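Home | News | Groups | Allotments | What's On | Past Issues | Contact

The Kaltholm Newsletter

September 23, 2020

Keeping the tap going: notes on looking after what you've got

By Ilse Petersen

I have been meaning to write this piece since the spring, and then the beans needed picking and the shed needed clearing and before I knew it the evenings were drawing in. So my apologies to Heike Sauerland, who asked me for "something short about taps" and is now getting something rather longer, as she probably knew she would!

It started with the cold tap in my kitchen. It had been dripping for months, a slow sort of drip that you only notice at night when the fridge stops humming, and I had got into the habit of putting a sponge underneath to hush it. My mother used a piece of string, tied round the spout so the water ran down it quietly, and I suppose I thought of the sponge as an improvement. Then my neighbour across the landing heard it through the wall (we have very thin walls in Castellanos Court, as many of you know) and asked me, very kindly, whether I was ever going to mend it.

Well, I had never mended a tap in my life. I had it in my head that it meant a man with a van, and a morning spent waiting in. But my neighbour lent me an adjustable spanner and a library book with good clear drawings, and I sat down with a cup of tea and read the chapter twice before I touched anything.

For anyone with the old sort of tap, the kind you turn several times to shut off, the job goes like this. Turn off the water first, either at the little valve under the sink or at the stopcock, and then open the tap and let it run until it stops. Put the plug in the sink. I can't say this strongly enough, as I lost a screw down the waste in the first five minutes and had to go hunting for another one. Then take off the handle, unscrew the big nut underneath while holding the spout steady with your other hand, and lift the whole inside part out. At the bottom of it sits the washer. Mine had gone hard and had a groove worn right round it, and it crumbled when I pushed it with my thumbnail.
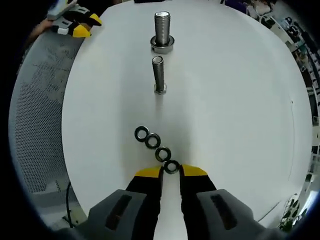 Four dark, flat washers on a round white table.

Take the old one with you when you go to buy the new one, is my advice, or if it has fallen to bits, take the part it came off. I guessed, and I guessed wrong, and had to walk all the way back to Wileo on the high street with my receipt. The young woman on the counter was ever so patient and found me the right size from a drawer at the back. She sold me a small tin of silicone grease as well, which goes on the threads and makes the handle turn like a dream.

Putting it back together is the same thing in reverse, and the only mistake you can really make is to do it up too tight. I did exactly that, naturally. My arms aren't what they were but I was determined, and the handle was so stiff afterwards that I had to loosen it all off and begin again. Turn the water back on slowly and keep a cloth handy. Mine has been quiet for three weeks now and I have thrown the sponge away.

Now, the reason I'm telling you all this at such length is that it set me off round the flat looking for other things I'd been putting up with. The bathroom door that sticks when it rains (a rub of candle wax along the edge, and it's much better). The saucepan lid with no knob, which I'd been lifting with a fork since Christmas before last. The wheel on my shopping trolley, which squeaked so loudly that people on the Virkura path used to step aside before I got anywhere near them. A few drops of oil and I now have to say "excuse me" like everyone else, and I rather miss it.

I know a lot of us are spending more time at home this year than we ever planned to, and some days it can feel as though the walls are creeping in. I won't pretend a dripping tap is the answer to that. But I did find it cheered me up no end to put one small thing right and then hear it stay right, and I slept better too.

If you would like to borrow the library book, it goes back next week, so please ask for it at the desk after that and not from me. The spanner belongs to my neighbour, but I've been told I may lend it on so long as it comes home again. Leave a note in my letterbox at number 37 and I'll hang it on your door handle in a bag.

And if anybody knows how to stop a sash window rattling, do please write in. Heike says there is room next month.

3 comments | 37 shares

Kaltholm Newsletter | Contact the editor: Heike Sauerland | © 2020 | Back to top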